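## What I fed the dogs (and what they left)

For my project I compared two dry foods, Givon and Jodwood, at the boarding kennels out on Gilchrist Road. I weighed 100 bowls before and after breakfast - yes, every single one!
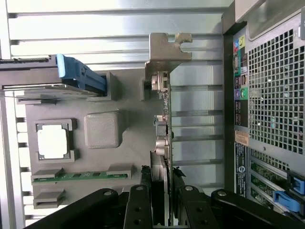
Givon came out ahead, with 51 bowls licked clean. I'd honestly picked Jodwood, seeing as it smells so much meatier.

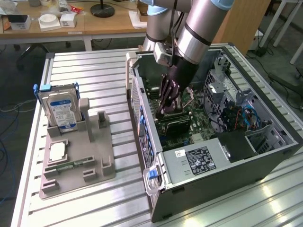

Leftovers added up to 2,037 grams for Givon and 2,722 for Jodwood. Next time I'd weigh the treats too (my Monday numbers are a bit dodgy).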